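How to Pack a Table Tennis Paddle in a Zippered Case 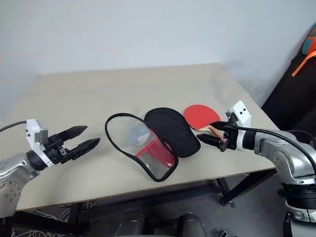
What you need

A paddle-shaped case with a zipper that runs most of the way around
Your paddle
A soft sponge and a little clean water
A dry, lint-free cloth
Two protective film sheets, cut to the size of the blade
One or two balls, if your case has a place for them

The whole job takes a few minutes once you have done it a couple of times. These steps are for inverted rubber, the smooth kind most club players use. Pips need a soft brush in place of the sponge, and the film sheets can be left out.

Step 1. Clean the rubber

Dampen the sponge and squeeze it until it no longer drips. Wipe from the handle end toward the tip in straight strokes, turning the sponge over when one side looks gray. Do both faces. Keep water away from the edge of the blade, where it can get into the wood between the rubber sheets.

If you use a cleaning foam, put on a small amount and spread it with the sponge. Dish soap and window cleaner dry out the top sheet, so leave those in the kitchen.

Step 2. Let it dry

Stand the paddle somewhere out of the sun for around 20 minutes. Do not use a hair dryer. While you wait, wipe the handle with the dry cloth. Sweat gets into bare wood and makes the grip slick over time.

Step 3. Put on the film

Lay one edge of the film along the bottom of the rubber, just above the handle, and roll it up toward the tip with the side of your hand. Small bubbles do no harm. Large ones should be pushed out to the side. If the film has picked up grit, rinse it under the tap and let it dry before you use it. Kanako Nakajima, who looks after the loan paddles at the Zidthorpe club, replaces her sheets every July and gets a full year out of each pair.

Step 4. Open the case flat

Unzip it all the way and fold the cover back on the table. Half-open cases are where most scraped edges come from, as the zipper teeth rub along the rubber on the way in. Tip out any crumbs or sand and run the cloth around the inside of the rim.

Step 5. Check the balls

A ball should sit in its own pocket or behind its own panel. Loose in the main compartment it will press into the rubber and leave a round dent, and a cracked ball has sharp edges. Squeeze each one lightly before you put it back. Throw out any that click.

Step 6. Put the paddle in

Hold it by the handle and lower the blade into the wide end first. Then lay the handle down into the narrow end. If the handle has to be bent or forced, the case is too short. Penhold paddles have shorter handles and will slide around a little, so fold the cloth and tuck it in below the handle.

Step 7. Close the zipper

Bring the cover over and line up the two rims before you pull. Go slowly around the curve and keep the film sheets clear of the teeth with your other hand. If the zipper sticks, back it up an inch and try again. A stiff one can be loosened by rubbing a plain candle along the teeth.

Storing the case

Keep it indoors on a shelf. A parked car in summer is hot enough to loosen the glue under the rubber. Do not stack heavy things on a soft case, even a padded one. If you will not be playing for a month or more, open it once in a while to let it air out.

Page last updated 2020-07-04 by Perrine Deschamps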